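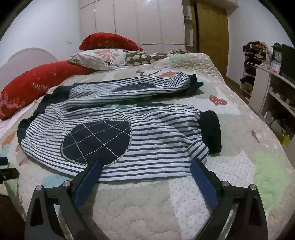 6 min read

The number everyone repeated in October was 98. Ninety-eight percent success at folding clothes, from a policy trained on 2,000 demonstrations, every one of them collected with a hand-held gripper in ordinary homes. No robot was needed to gather the data, which is the selling point. Someone walks into a bedroom with two black fingers on a handle, folds a sweatshirt, and goes home. Later a robot arm learns from the recordings.

I like this method. I want to say so early because I'm going to spend the rest of this piece complaining about how its results get reported, and the Weltix paper is the one I'll pick on.

Start with what the hand-held gripper gets right. Teleoperating a real arm is slow and tiring, and it mostly happens in labs, where the tables are gray and the T-shirts are all the same T-shirt. A person with a gripper in their hand can work on a double bed with a quilted spread covered in appliquéd clouds, with striped cloth lying on top of patterned cloth and a teal patch showing between a sleeve and the body of the garment. If you think robots fail in homes because they have never seen homes, this is a sensible way to fix it. The Delora group made that argument two years before Weltix did, with less money and a worse website.

My trouble begins with the word "success." You have to go to the appendix to find the definition. A fold counts if the final outline of the garment covers no more than half its starting area and no part hangs off the surface. That's a test of area. It says nothing about whether a sleeve ended up inside the fold or bunched beneath it. I tried it at home with a hooded sweatshirt, and I could pass by grabbing the hem and dragging it toward the neck. My dog could pass. I don't mean the policy was cheating, and the videos show some very nice folds. But the videos were picked by the authors and the 98 was scored by a script, and those two things are being asked to hold each other up.

Then there are the garments. The training set has a lot of variety in it, and the paper spends a page and a half on that variety, with a chart. The test set has 14 garments. All 14 also appear in the training data. They were tested in rooms the policy hadn't seen, so the authors call the evaluation "unseen environments," and strictly speaking they are entitled to. A reader who skims the abstract will come away believing the robot can fold clothes it has never met. The paper never claims that. It also never goes out of its way to stop you believing it.

This matters more for cloth than for almost anything else. A mug is a mug in any kitchen. A hooded jacket with thick ribbed cuffs and stitched patches is a different mechanical problem from a thin T-shirt. Patches can change how the cloth bends, and cuffs can catch. A hood has no single correct place to go. If you've learned the quirks of 14 particular garments, a new bedroom is a fairly gentle test.

The third problem is the one I hear least about. When a person uses the gripper, the person is doing the hard part. We feel through the handle when the cloth has slipped. We know, before the fingers close, that we're going to get two layers when we wanted one, and we shift our wrist a little. The recording has the shift in it. Whether it has the reason for the shift is another matter, and with a soft pad pressed on soft fabric on a soft bed, I doubt a camera picks up much of it. The Weltix authors say the policy "recovers from slips." They give one figure for this, and they don't say how many slips there were. I would trade the headline number for that table.

Somebody will answer that I'm asking for perfection from a young field. I've heard this from people I respect. What I want is cheap, though. Jurčo, a much smaller project with a much less exciting result, held back a set of garments from the start, bought before collection began and kept in a box. They reported the held-out score next to the regular one, in the same table and the same size type. The held-out score was bad. I learned more from that bad score than from anything else I read this fall, and I notice it gets cited very little.

There's also the matter of the people holding the grippers. Data sets like these get described in hours and homes, as though the folding came out of the walls. Two people fold the same sweatshirt in two different ways, and if one of them did a third of the demonstrations, the policy has largely learned that person's habits. Weltix doesn't say how the demonstrations were split between collectors. Brustix, which sells a gripper of this type, at least asks its users to log it. It's one column in a spreadsheet.

I was on a panel about this on a Thursday afternoon, and the moderator asked me whether I thought home folding was solved, yes or no. I said no and got a laugh, which annoyed me, because I hadn't meant it as a line. The method may well be the right one. I think bringing the gripper to the bedroom will beat bringing the bedroom to the lab, and I'd put money on it. But a result is a claim about what happens next time, with a garment the system hasn't handled, on a bed that somebody sleeps in — and on that question the 98 is silent.

If the Weltix team wants to change my mind, they can buy a dozen items of children's clothing from any store, keep them away from the training set, and publish whatever happens, with the slips counted. I'd read that paper the day it came out.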